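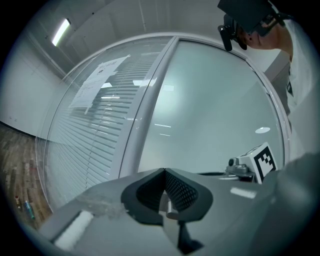
Trastwood Doors and Glass, README

Hi, and thanks for downloading! I'm Houshang Pakzad, I put this collection together, and I'm the one to write to when a file won't open. It covers the parts of a workplace people touch or walk past all day and never look at: doors, handles, glass partitions, blinds, railings, floors. I've wanted something like it for years, mostly for my own labeling work, and finally got tired of waiting.

Last updated Monday, April 20, 2026.

What you get

There are 300 short clips covering 77 doors and partitions, plus a spreadsheet called fittings.csv with one row for each. Every row has the room code, the kind of door or panel, the handle type, which way it opens, the glass finish if there's glass, and a notes column where I ramble a bit (sorry, some of those notes are long). The clips sit in folders by room code. Stills are in a separate folder because people kept asking me for those on their own.

The three building codes are CAL for Callberg, PUN for Punia and AVR for Avram. Trastwood is just the name of the whole collection, so please don't go looking for a TRA folder. Two people have already.

How I label doors

I label the door leaf, the handle, the plate behind the handle and the lock as separate things. A lever handle on a rectangular plate gets "lever" and "plate_rect". If there's a small knob you turn with your thumb, it gets "thumbturn", even when it sits right up against the plate and looks like part of it. I went back and forth on this one! In the first version I had plate and thumb-turn merged, and it made the lock column pretty useless.
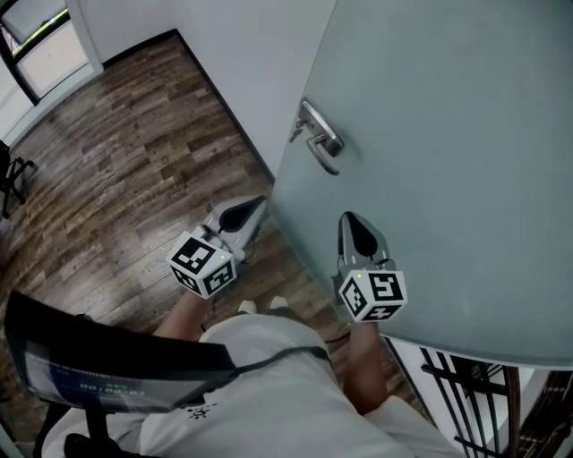 "Open", "partly_open" and "closed" are the only three door states. I tried a scale from 0 to 9 for how far a door was open, and I couldn't get the same answer out of myself on two different mornings, so that went in the trash. Anything between shut and all the way back is partly_open. If you need angles you'll have to measure them yourself, and I'd love a copy if you do.

Color is my own plain-language guess. Pale gray-blue, light gray and off-white all turn up and they drift into each other depending on the lights. Please don't use the color column to match paint.

Railings and stairs that show up past a door are tagged "beyond" and get no row of their own. Same with posts.

How I label glass

Glass was the hard part, and it's where I'd most like a second opinion. The finish column can be clear, frosted or unknown. Blinds behind glass go in their own column with the slat direction, and they don't change the finish. So a clear pane with horizontal blinds lowered behind it is still "clear", with "blinds_h" next to it. Panes that share a frame but have different finishes get split at the mullion into separate rows.

Paper notices taped to the glass are tagged "notice", and that's all. I haven't transcribed any of them and I don't plan to. 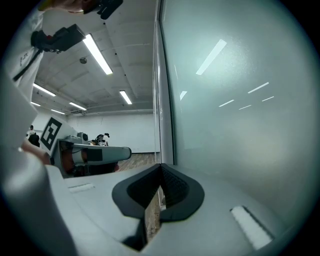 Reflections are their own headache. Frosted panels under fluorescent tubes pick up long slanted streaks, and an early labeling pass marked a bunch of those as scratches or as fixtures on the other side of the glass. I've cleaned up almost 18 rows with that mistake. Bright streaks on a panel are now "refl" unless I went and put my hand on the glass and felt something. If you find one I missed, send me the row number and I'll fix it.

Floors and ceilings

I only note these where they meet a door or partition. The floor column says what it looks like: "wood_look" is for anything with a wood grain, planks included, and I make no promises about what it's made of. Baseboards are yes/no. Ceilings have the light type (tube, round, other) and a yes/no for exposed beams or pipes.

Small stuff left on the floor stays in. Markers, bottles, scraps, whatever was lying there when I came through. There's a "floor_items" column and it's mostly filled with "small object", which I know is lazy.

Known problems

Some edges bow quite a lot in the wide shots, so straight frames look curved. I've left the files as they came.

A few PUN rows have the hinge side swapped. I'm working through them and hope to be finished by October.

The notes column has commas in it. Use a proper CSV reader, or you'll get some very strange handle types.

Using it

Free for teaching, research and your own tinkering. If you publish something, please mention Trastwood Doors and Glass and the version date. Corrections go to me, with the room code in the subject line.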